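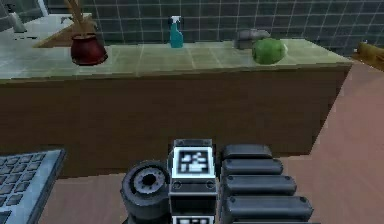
Square codes on the asset register: changes to printing and placing

Milteo members' newsletter, 18 February 2025

The changeover from long barcodes to square codes at the Mastgate store began in December and now covers 880 items. The rest of the register still carries the old labels. Both kinds can be read by the current version of Iris, and the two will run side by side until each shelf has been through its next routine check. Members do not need to relabel anything at home. If an item comes back with an old label in good order, book it in as usual and leave the label on.

The item number does not change when the label does. An item that was entered under the old scheme keeps its number, its loan history and its test dates. Only the printed form of the number is different. Several returns last month were entered twice, once under the printed number and once under a new number made at the desk. These have been merged. If Iris offers to create a new record for something that has plainly been on loan before, cancel the entry and type in the number printed under the code.

Why the long codes failed

The old labels were printed on plain paper stock with a clear film laid over the top. The film lifted at the corners, dirt got under it, and the end bars went first. A long barcode can lose height without much trouble, but damage that runs across its whole height at one end usually stops it reading altogether. Curved surfaces caused a second fault. On the narrower drill bodies and on all the hose fittings, the label wrapped so far round that the reader could not see both ends together.

Square codes hold the same number in a smaller space and carry some spare information, so a scratched corner can be made good by the reader. They are less tolerant of being stretched. A label pulled tight over a bend will often look sound and fail every time.

Stock and printing

Labels are now printed on Sengar matt white, which comes in rolls of 200. The gloss version is cheaper and was tried first. It gave clean prints and poor readings: under the strip lights at the returns desk the reader picked up a bright patch across the middle of the code, and the desk ended up tilting each item by hand until
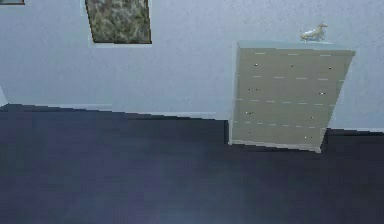

the patch moved off to one side. Matt stock has removed most of this. The remaining gloss rolls are being used for shelf edges, where the angle is fixed and the reading can be checked once and left alone.

Print at full size. The template in Iris is set correctly, but some printer drivers apply their own "fit to page" setting and shrink the result without saying so. The quick test is to lay a new label over an old square one and compare the outer edges. If they differ, turn off scaling in the driver and print again. Do not try to correct it by changing the template, as this alters the size for every other user.

Set the print darkness to 7. Higher settings make the black look better to the eye and cause the small white cells to close up. Lower settings leave grey streaks along the direction of feed. The print head should be wiped at each change of roll, with the cloths kept in the drawer under the printer. A thin white line running through every label on a roll means a dirty or worn head. Changing the darkness will not cure it.

Cutting and the white border
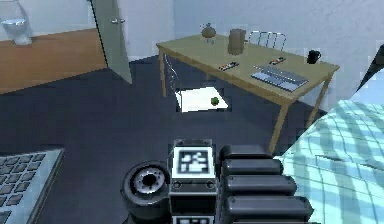

Most of the labels rejected at the desk since the changeover were printed well and then trimmed too close. The reader finds a code by looking for the edge between the pattern and the clear space round it, and when that space is cut away on a dark case the black cells run straight into the background. The border has to stay on all four sides. The square tag on the light grey housing is a fair model of the layout wanted, with an irregular black-and-white pattern and a white border left round it, fixed on a part that is otherwise dark grey. Codes of that general sort are a different family from ours and will not read in Iris, but the rule about the border is the same. If a label will not fit with its border on, use the smaller template and leave the scissors alone.

Fixing

Clean the surface with the spirit wipes, let it dry, and press the label down from the middle outwards. The adhesive takes time to reach full strength. Leave the item on the shelf for 30 minutes before lending it out. Ribbed plastic, rubber grips and anything oily should be given a tie-on tag, which takes the same label on a flat card.

Choose a flat place that can be seen when the item is stored. Keep clear of vents, rating plates and safety notices. Where a case and its contents are lent together, the main label goes on the tool itself and a copy on the outside of the case. Copies are made with the "print again" button. Making a second record for the case was allowed under the old scheme and is now switched off.

Reader settings

Two of the hand readers were still set to accept long codes only. They have been reset from the sheet kept by the desk. If a reader gives a low double tone and no number, scan the first code on that sheet, wait for the single tone and try again. A reader that does this repeatedly should be put on its charger and noted in the fault book, with the item number it was last used on.

Old gloss labels may be handed in at the desk.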